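Why a Tray Has an Edge

A tray is a flat surface used for carrying several objects at once. It has three main parts: the base, the rim and the handles. Each part has a job.

The base
The base is the flat bottom of the tray. It holds up the load. A base must be stiff. If it bends in the middle, cups slide toward the low point and bump into each other. Thin material can be made stiffer by giving it a raised edge. You can test this with a sheet of paper. Hold it by one short end and it droops. Fold up both long sides and hold it again. The folded sheet stays much straighter.

The rim
The rim is the raised border that goes all the way around. It makes the base stiffer, and it stops objects from sliding off when the tray tilts. It also holds a small spill. The amount of liquid a tray can hold depends on the area of the base and the height of the rim. A base with an area of 667 square centimeters and a rim 2 centimeters high, with straight sides and no openings, has room for 1,334 cubic centimeters. A cut-out in the rim lowers this amount, as liquid runs out when it reaches the bottom of the opening.

The handles
Some handles are separate pieces attached to the tray. Others are slots cut through the rim. A slot handle has no extra parts to come loose. The ends of the slot are usually rounded. A sharp inside corner is a place where a crack can start, and it is also less comfortable to hold.

The corners
Many rectangular trays have rounded corners. A rounded corner is easier to wipe clean than a square one. It is also less likely to chip when the tray is dropped.

Friction
Friction is the force that resists sliding. A smooth base usually has less of it than a rubbery one. A paper liner changes the surface that the cups stand on, but the paper itself may slide over the tray. 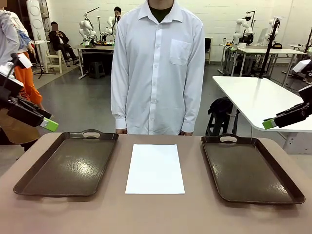

Two dark brown serving trays with handle slots, and a sheet of white paper between them.

Loading a tray
Put the heaviest object in the middle. Place lighter objects around it so that the two sides balance. Suppose a full jug has a mass of 718 grams and a small cup has a mass of 75 grams. With the jug at one end and the cup at the other, the jug end pulls down harder, and one hand has to do most of the lifting.

Words to know
Base: the flat bottom of a tray.
Rim: the raised border.
Friction: a force that resists sliding.
Mass: the amount of matter in an object.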